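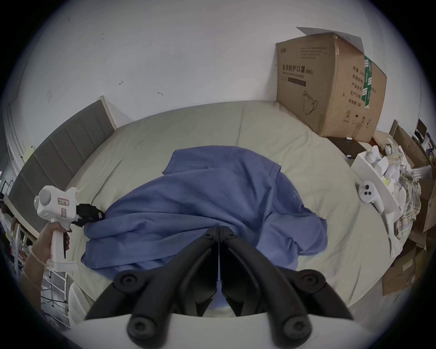
Has anyone on the Ghoneim side had a straight reply from Clerotden about the evening power cuts? We have lost supply nearly every night since the start of August, usually just after seven, and it comes back whenever it feels like it. I do my ironing and folding in the evening, so when the lights go the clothes stay wherever they are, like the blue top lying crumpled on the bed with its folds all over the place. That part I can live with. What I can't live with is the letter we got, which says the fault is "localised and being monitored" and then asks every household to pay 100 towards a new substation fuse board. A neighbour paid the same day. I haven't, and I don't think I should have to, but I also don't want to be the one house left off when they reconnect people. Is this charge real? And is there any point in ringing the fault line again? I've been given 9 reference numbers so far and when I quote one they say it's closed.

Manuela Marchetti

---

**Said Naciri**

Don't pay it yet. I'm two streets over from the pumping station and we had the same letter last year, with a different sum on it. The equipment up to your meter belongs to the supplier. If they want customers to chip in, they need to say under which rule, and our letter didn't. Does yours? Look at the back as well, because ours had a paragraph in small type calling it a "voluntary contribution", and the front had made it sound like a bill.

What I did:

- wrote to them (paper, not the web form) asking which rule the charge was made under
- asked for the fault history for our feeder, by date
- kept a copy and got the desk to stamp it

The reply took five weeks and didn't mention the charge at all. It never turned up on my account either. I can't promise yours will go the same way.

On the reference numbers, they close them automatically when the supply comes back, even if it's for ten minutes. So ring while it's off, and ask for the new one to be linked to the old ones. Some of the staff will do it and some will tell you the system doesn't allow it. I'd also start writing down the times it goes off and comes back. They argued with me about dates until I read them out of a notebook.

---

**Zineb Soliman**

Just get an inverter. We bought a Wekis and haven't looked back. Runs the fridge and the fan.

---

**Dayana Sánchez**

An inverter is fine if you have the money, but it doesn't answer what she asked, and I'd want to know how long that battery lasts with a fridge on it when the cut goes past midnight.

Manuela, I'd go further than Said. I was at the open evening at the Zavlow hall, where the Clerotden man put up a slide saying 2,588 customers were on the affected line. If every one of them pays 100, that's 258,800 for a fuse board. I asked what the board cost and he said he would "come back to us on that". He hasn't. I'm not saying anyone is pocketing it, only that I wouldn't hand money over on the strength of a slide and a letter with no signature.

I also have my doubts that it is the fuse board. Ours goes at seven, when everyone is cooking, and stays up all morning without a flicker. To me that sounds like too much load on an old transformer, and a new board won't cure that. But I'm no engineer. Silvan Zaugg on our road used to do cable work and he thinks the same, though he says he'd have to see the load readings before he'd put his name to it.

As for being left off: they can't easily reconnect your neighbours and skip you if you're all on the same line. If your account is up to date and they did cut you off separately, that would be a different complaint, and a much stronger one. Keep your last few paid bills together in case.

The form for the regulator is at the post office. Ask at the parcels window, the other one always says they've run out. You'll need a copy of the letter, front and back, and your list of times.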